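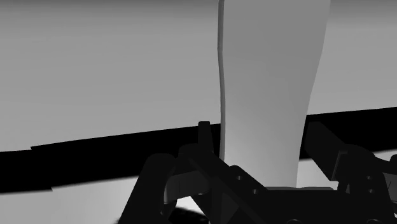 The Sturnia bedside monitor measures light and sound through the night and turns them into a "rest score." Treat the score with suspicion. The light reading is more useful, provided you don't set it up against a surface that fools the eye. Pale gray with a matte finish is a good case: it looks even until you notice it's lighter low down and darker toward the top. The light sensor sees that difference, and the Ceneo app will report it as a change in the room.

## 4. Placing and calibrating the monitor

Revised Sep 26, 2020. Applies to firmware 1533 and later.

The quick-start card says the monitor works "anywhere in the bedroom." We tried anywhere. Use the steps below.

1. Remove the film from the light sensor. It's clear and easy to miss.
2. Stand the monitor on a firm, level surface with the grille facing the bed. Don't lay it on the mattress.
3. Plug in the Sandik power adapter (part 1367). Other adapters may run the unit, but some hum, and the sound sensor picks up the hum.
4. Hold the side button until the ring blinks, then let go.
5. In the Ceneo app, choose **Add monitor** and type the code from the bottom of the unit.

> **Note:** If the app offers to "learn your habits" at this point, tap **Skip**. You can turn it on later if you find a use for it. We haven't.

### 4.1 Light calibration

Make the bed the way you normally would. Bedding takes up a lot of the sensor's view, and a bold print gives it bright and dark patches to average out.
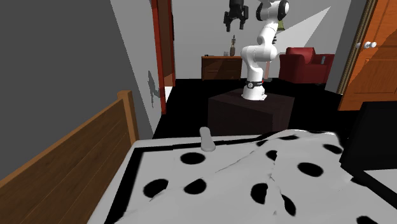 *Figure 4-2. White blanket with large black spots, rumpled.*

1. Turn on the lamp you use in the evening. If your bulb lists a color temperature, enter it. The app fills in 3580 when you leave the box blank – change it if you know better.
2. Tap **Calibrate light** and keep out of the sensor's view for 90 seconds.
3. Turn off the lamp and repeat.
4. Compare the two readings. The dark reading should be clearly lower. If it isn't, check the film again (step 1 of section 4).

The app shows a green check mark after every calibration, including failed ones. Go by the readings.

### 4.2 Sound calibration

Choose the end of the bed where you sleep. The "whole room" setting sounds better than it is and mostly records the street.

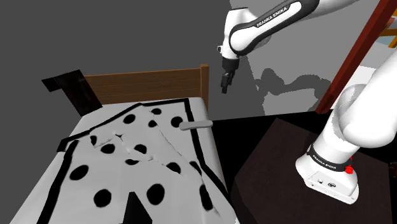

*Figure 4-3. Bed, head end.*

1. Close the window and switch off any fan.
2. Tap **Calibrate sound** and stay quiet until the ring goes dark.
3. Switch the fan back on if you sleep with one, and save a second profile.

**Caution:** Don't cover the monitor with a pillow or blanket. The case gets warm, and a muffled microphone will give you an excellent rest score.

**Caution:** Don't use the monitor to judge snoring, breathing, or any medical problem. The Escobar add-on pack hints that it can. It uses the same microphone.

### 4.3 Before you trust a reading

Leave the monitor in one spot for a week. If you move it or change the lamp, calibrate again and ignore the older scores. To erase them, go to **History > Clear**, then restart the app, or they come back.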